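4. What the Clear Desk Studies Can and Cannot Show

4.1 The source of the claim

The belief that a tidy desk makes people work better is old, and most of the offices we contacted held it without pointing to any evidence. Where evidence was named, it was nearly always the Nirkari survey. We were given it by facilities managers, by two furniture suppliers, and by a training company that had printed its main result on a mug. It deserves a closer reading than it usually gets.

Nirkari sent a questionnaire to office workers at client firms and received 587 usable replies. Of those who described their own desk as "mostly clear," 91 percent also agreed that they "get important work done on most days." The matching share for people with cluttered desks is not given anywhere in the report. We wrote to ask for it and were sent a second copy of the report. Without that share, the headline result tells us that people who think well of their desks also think well of their work. A person in a good mood when filling out the form would likely give both answers, and so would a person who wanted to please an employer who had passed the form along.

There is also the matter of who is asked to judge. "Mostly clear" was left to the respondent, and the examples offered in the form (a lamp, a phone, "current papers") would let in nearly any desk we have seen. One worker's current papers are another's three-month backlog. The Nirkari authors call this a strength on the grounds that it "respects personal standards." It may do so. It also means that the survey did not measure clutter.

4.2 The Brelaleck trial

The Brelaleck trial is better, and we do not want to lump the two together. It had a comparison group, it ran for 60 working days, and somebody other than the desk's owner rated the desk. Two hundred clerical workers in Murkberg were divided by floor. The lower floors were given trays, labels and a short talk; the upper floors carried on as before. At the end, the lower floors closed slightly more cases per week.

Our doubts here are of a different kind. The lower floors handled walk-in requests and the upper floors handled appeals, which take longer and bunch up toward the end of spring. The trial began in May. A gap between the floors would have been expected with no trays at all, and the report gives no case counts from earlier in the year that would let a reader subtract it. The talk is a second problem. It was given by the head of the office, who told staff that the results would be looked at with interest. Anyone who has been told such a thing will know what it does to the following week.

We asked for the weekly figures and were allowed to see them on site. The advantage of the lower floors is large at the start and fades steadily. By the final two weeks the lines cross twice. The published average hides the whole of this pattern, and a reader who saw only the average would reasonably suppose that the effect had held.

4.3 Trays as a measure of order

Both reports, and most of the supplier literature, lean on the same object. Kuipers sells its desk trays with the line "a place for what matters," and in the Brelaleck rating sheet the presence of a tray adds two points to a desk's score before anything else has been looked at. The rater then deducts for loose items elsewhere on the surface. Nothing is deducted for what is in the tray.

We think this is backward. A tray tells us that somebody bought a tray. In our own visits we found trays holding work in progress, trays holding lunch menus, and trays whose contents had not been touched in so long that their owners could not say what was at the bottom. All of them would have earned the two points. The sheet also takes no account of how the tray sits. Raters we spoke with admitted that they marked desks up when things were lined up with the desk edge and marked them down when they were not, although no line on the sheet told them to. A tray pushed to an angle can be easier to reach from the chair, and its user may have put it that way on purpose. Figure 2 gives the type of tray we have in mind, shallow and with raised edges, and it is the angle that our raters disagreed over.

Figure 2. Shallow light wooden tray placed at an angle on a long white desk.

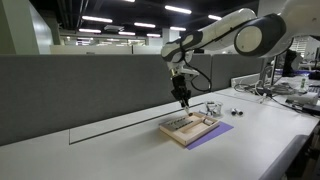 One reader of an earlier draft objected that we were holding office research to a standard it could never meet. Nobody, the reader wrote, is going to assign clutter to people at random for a year, and "managers have to decide something about desks in the meantime, so a weak study is still better than a hunch." The same reader felt that trays at least gave staff a starting point, and that our complaint about the two points was a quibble over scoring.

We take the first part seriously. Random assignment by desk would be awkward, though assignment by team seems well within reach, and simply reporting the earlier case counts would have cost Brelaleck an afternoon. The second part we cannot accept. A hunch is known to be a hunch by the person who has it. A weak study tends to be quoted without its weaknesses, and in Murkberg it was quoted in a written policy under which staff could be marked down at their yearly review for the state of their desks. At that stage the two points had stopped being a quibble for the people being scored.

4.4 What remains

It would be wrong to read this section as a defense of mess. Some of the people we interviewed plainly found a crowded desk tiring, and several said they lost papers. Lost papers can be counted, and so can the minutes spent looking for them. Neither study did so. We would have more faith in a modest finding on search time than in any number of statements about focus, energy or pride in one's work.

For the rest of this paper we therefore set aside the Nirkari survey altogether. We use the Brelaleck data only in weekly form, with the tray points removed from the desk scores. Removing them changes the rank order of the desks considerably, and Section 5 begins with the revised ranking.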